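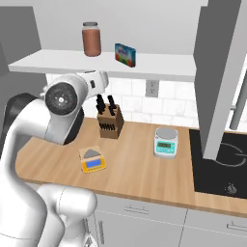
I've been going to Paswood Town for so long that I'd stopped thinking of it as a thing I chose to do, and then we got to the semi-final of the Thakur Cup and I remembered why I started. I have a programme from pretty much every home game since I was at school, and at the moment they live in carrier bags under the spare bed, which my sister says is a disgrace. What I want is a long white floating shelf like the one up there, starting at the left-hand wall and running all the way over to a tall grey panel, so I could have them in order by season and just reach up for whichever one I fancied. I'd put the semi-final one facing outwards. It's got a coffee ring on it and a typo in our left back's name, and I wouldn't swap it.

Anyway, the match! I said on here in July that I had no hopes for this season whatsoever, and I'd like that struck from the record. We'd lost both strikers over the summer, the new manager had us playing out from the back (on our pitch, which slopes like a roof towards the clubhouse end) and the first few games were pretty grim. Then something clicked. I think it was moving Urmila Tyagi into the middle. She'd been stuck out on the right wing for two years, running up and down in front of the car park, and every now and again she'd play a pass that made you think, hang on, why is she over there?

So, the semi. Away at Perner, which is a 150 mile round trip for me, and I did it in my old car with the window that won't go up properly. I got there stupidly early and had to sit outside the ground eating a cheese roll. It was £8 to get in and I've no complaints, they do a very decent tray of chips and they let you stand wherever you like. The crowd was 587, read out over the speakers just after half time, and there was a proper cheer for it. For our level that's massive. I've been at Paswood games where I could have told you the name of everyone in the ground and most of the dogs.

First half we were dreadful. I'm not going to dress it up. Perner pressed us high up and our back four looked as if they'd met in the tunnel. Their number nine hit the post after a few minutes, then she had another one cleared off the line, and then they scored from a corner that we had three chances to head away. One-nil, and I was already working out what time I'd be home.

Seema Bajpai kept us in it. If you haven't seen her play, she's our keeper, she's not tall, and she shouts from the first whistle to the last. You can hear her from the chip van. She made a save just before the break, down low to her left with a load of bodies in front of her, and I still don't know how she saw it. The man next to me was a Perner fan and even he clapped. He'd been telling me all about their training trip to Plisitz, which had apparently been very good for team spirit and very bad for hamstrings.

Second half, different side. I'd love to know what was said. We stopped fiddling about at the back and started getting the ball into Tyagi early, and she just ran the game from there. The equaliser was lovely. She picked it up on the halfway line with her back to goal, let it roll across her body, and the girl marking her went completely the wrong way. Then she slid it down the side of their centre half and our young sub (seventeen, second ever appearance!) ran on to it and poked it under the keeper. It wasn't a clean hit, it sort of bobbled in, and it seemed to take about a week. I grabbed the Perner fan by the sleeve. Sorry about that, if you're reading.

After that I thought we'd sit back and hope for penalties, but we kept going. The winner came right near the end, from a throw-in, and I have to confess I missed half of it as I was looking down at my phone to check the time. I heard the noise and looked up and the ball was dropping to Tyagi on the edge of the box. She caught it on the volley. It took a nick off somebody, I'm told. I don't care. It went in, 2-1, and I've lost my voice and it still hasn't come back properly.

There were a few minutes of added time and I didn't enjoy one second of it. They had a free kick in a horrible place and Bajpai punched it out over the top of everyone, still shouting. Then the whistle, and players lying down all over the place, and our lot behind the goal singing that song with only the one line.

I stayed on for a bit afterwards to clap them off, then drove home with the heater on full to make up for the window. Services tea, very bad. Got in just before midnight and put my programme on the kitchen table, where it picked up the coffee ring the next morning.

The final's at a neutral ground and we haven't been told which one yet. If anyone's driving from the Paswood side and has a spare seat, let me know in the comments. I can bring sandwiches, and I'll pay my share of the petrol. I'd also quite like a car where all the windows shut.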